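Rimdale Textile Store
Gallery 2: Printed bed covers and small cloths

This page covers the bedroom textiles held at the Rimdale store. The entries follow the order of the shelves, starting at the door and ending at the folding area. Most items on the list are printed cottons and cotton blends. Glossier fabrics are kept on the upper shelves, where less weight rests on them.

Notes were last revised on June 10, 2023. Shelf references in older copies of the list are no longer valid, as the Samonte shelving was taken out and the Vanditz units put in its place.

How the entries are written

Each entry gives the ground colour first, then the printed motifs, then the surface. Ground colour is judged by daylight at the window end of the room. Lamp light makes cream look yellow and pale grey look blue, and several early entries had to be corrected for this.

Motifs are named by the plain word for the flower where it can be told. Where it cannot, the entry says "flower" and gives the colour. Leaves and stems are listed after the blooms. Scrolls, dots and stripes behind the main print are treated as part of the background pattern and come last.

Surface is given as matt, slightly glossy or glossy. Creases are noted only when they are long enough to affect how the print reads. Short folds from handling are ignored.

Florals on a pale ground

The pale-ground florals form the largest group on the shelves. The prints tend to be large, with wide spacing between the main blooms and smaller buds and leaves used as filling. They are easier to compare spread out than folded, as a folded cover may show only one of its motifs and the repeat cannot be measured.

A wide print of this type should be laid over a bed or a surface of similar size. Smooth from the middle outwards. Pulling from one corner drags the weave off the straight and leaves the print slanted.

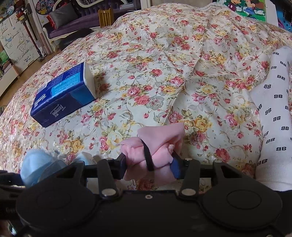 Floral cover, cream-white ground. Red and pink roses, yellow blossoms, green leaves, pale grey scrolling vines. Slightly glossy, long creases. With it, a crumpled pink cloth with a narrow black strip.

Covers of this class are recorded under F in the Garnoson list. The small cloths have their own letter and are entered by main colour, with any strip or edging in a second colour added after a comma. A pink cloth with a black strip is therefore entered as "pink, black". Size is taken after the cloth has been opened out and left flat for 30 minutes.

Folding and storage

Large covers are folded in half along the length, then in half again, and finally rolled on a tube. The tube should be longer than the folded width. A cover left in a square fold for a season will hold the lines, and on a glossy fabric these show more clearly than on a matt one. Refolding is done in September, with the new folds placed away from the old ones.

Small cloths are stored flat in trays, up to 54 in a tray depending on thickness. Cloths with a strip or sewn edging go on top. A raised edge will mark whatever lies beneath it if left under load.

Pale grounds are kept apart from dark or strongly coloured pieces. A sheet of plain white tissue goes between a pale cover and anything red, navy or black. The tissue is changed when it yellows.

Pressing

Press from the reverse side, through a thin cotton cloth, with the iron on a medium setting. Glossy fabrics lose their finish if the iron touches the face. Long creases usually need two passes, one along the crease and one across it. Leave the piece flat until cool before it is folded or rolled.

Steam is not used on printed pieces until a corner has been tested. The test is made on the underside of the hem with a white cloth beneath. Any colour on the cloth is noted in the entry, and the piece is pressed dry from then on.

Notes on the list

The full list runs to about 400 entries, including covers, pillow cases, table cloths and small cloths. Items without a shelf reference are waiting to be measured. Corrections to ground colour or motif names should quote the entry letter and number.

Gallery 1: Plain and striped sheets
Gallery 3: Table cloths and runners
Back to the Rimdale index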